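How to sort your snack bars into bins (and keep them sorted)

Posted 14/06/2019 by Viorica Dinu, in Kitchen and Pantry

In our house the snacks used to live in one deep drawer. Every morning my two sons were digging in it, the bars at the bottom were getting crushed, and I was finding things with a date from the year before. I tried a big basket, then a shelf with jars, and neither was good. What works for us now is a very simple system with coloured bins and one round placemat. I learned it from my neighbour Margareta Ardeleanu, and I changed a few things for a small kitchen.

You will need:

– a clear table, or a good piece of bench
– two or three plastic bins in different colours
– one round placemat, woven or with some texture
– all the snacks you own, also the ones in the car and in the school bags
– a marker

The whole job takes about 16 minutes if you don't stop to eat.

Step 1. Bring everything to one place

Please do not start with the cupboard. Start with the school bags, the glove box and the coat pockets, then the cupboard at the end. I put it all in a shopping bag first and carry the bag to the table. The first time I did this I found bars in my husband's fishing jacket, and he was not pleased that I threw them away.

Step 2. Put the placemat in the middle

The mat is your working place. Only a few packages go on it at one time, three or four, and the rest stay in the shopping bag on a chair. If you pour out the full bag you will get tired and push everything back in the drawer, believe me.

I like a mat with ridges because the shiny wrappers don't slide on it so easily. On bare wood they go everywhere. Round or square is not important, but it should be a plain dark colour so you can see the printing on the packages without searching.

Step 3. Place the bins around the mat

Each bin should be close enough that you can reach it without standing up. Put the lower ones where you don't have to lift your arm over them. 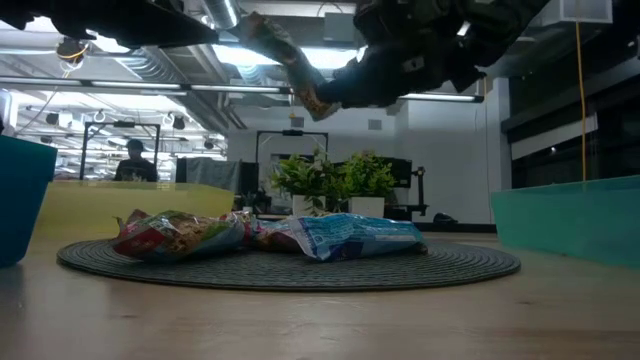
Now decide what each colour means, before you sort the first bar. My rule is this:

Yellow is for this week. These go to school or to work.
Green is for later. They go on the high shelf.
Blue is for the ones we share when visitors come, or for long drives.

You can choose other meanings. Benedito Prado wrote to me after my last pantry article that he uses one bin for each child, and the children may swap between them only at dinner. I would have arguments with such a rule, but for him it is fine. If you have only two bins, make one for now and one for later.

Step 4. Check each package

Take one package from the mat and look at three things.

First the date. If it ends before the end of the month, it goes in the bin for this week, even if it's your favourite.

Then the seal. Run your finger along the crimped ends. Wrinkled film is normal and doesn't mean anything, but a small opening at the corner does. Open packages I give to the person who is standing nearest.

Last, the size. Long bars should lie flat in a low tray. If you stand them up in a tall bin they bend in the middle, mostly the soft ones with fruit.

Step 5. Work from the mat to the bin, one at a time

It is tempting to take a handful. When I do so, I stop reading the dates and I put the wrong ones together. One bar, one look, one bin. When the mat is nearly empty, take some more from the shopping bag.

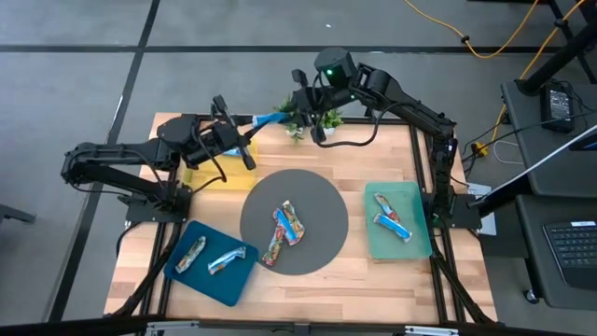 Bars which look the same should go in the same direction in the tray, with the name up. Then you can see at once when you are running out. Put the newer ones underneath, or at the back if your tray is long, so the older ones get eaten first.

Step 6. Write the date on the late ones

Some makers print the date so small, or on silver, that I can't read it without my glasses. I write the month again with the marker, on the flat side. A bar for May gets a big M and the year. A pen doesn't work on shiny film, the ink comes off on your fingers.

Step 7. Put the bins away and wipe the mat

A shake over the sink is enough for the mat, and then a damp cloth. Let it dry flat. Don't put it in the dishwasher unless the label says you can. I lost a good one that way.

How often to do it

I sort once a month, and I look quickly in the yellow bin when I come home with the groceries. If there are more than 8 bars in it, I don't buy new ones.

Paula Ursu asked if the system is also good for tea bags and small packets of sauce. For tea, yes. The sauces I would keep in something with a lid.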